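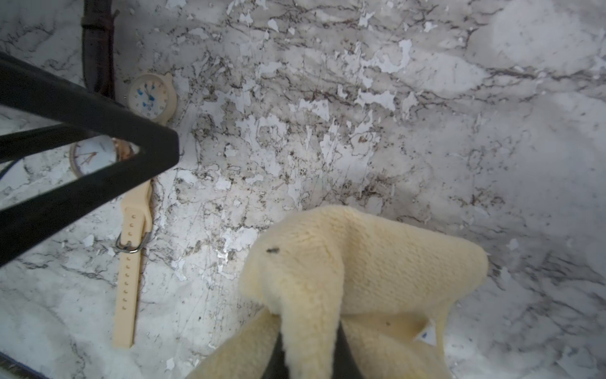
Care of the Fellmont marble-pattern tabletop
Last updated: 7 Mar 2021

1. Take off small items first, watches also — a metal buckle can scratch the print.

2. Shake the yellow cloth over a bin and wipe the crumbs toward you.

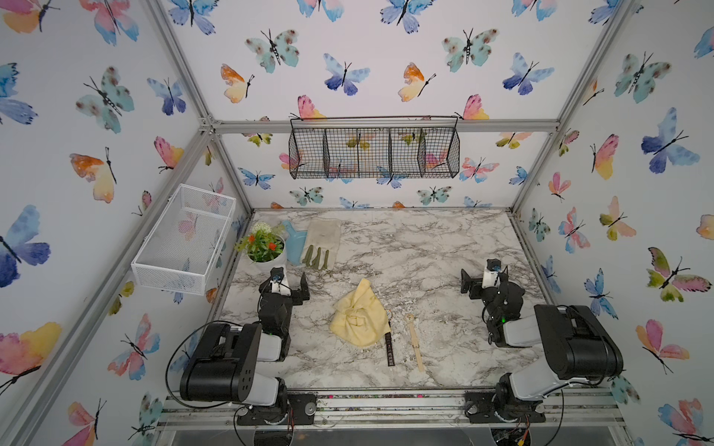
Must I move the plant every time?
Only when you wipe the back part. Lift the pot, do not push it.

3. Look for white patches where the print is chipped. Do not pull at them.
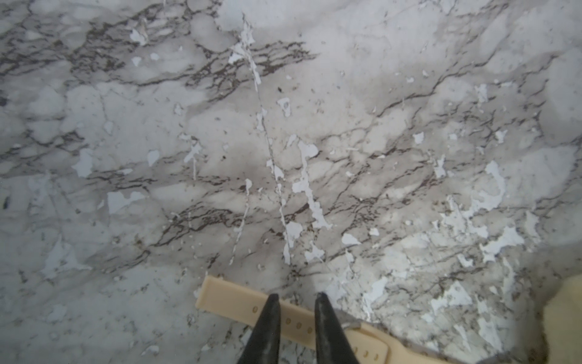

4. Dry the top with the cloth, with light pressure. 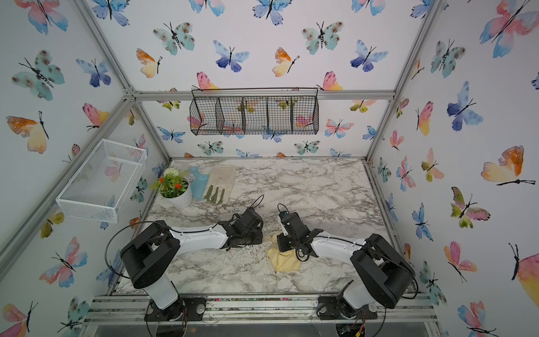 Can I use a scouring pad?
Please use soft cloth only. A pad will take off more of the print.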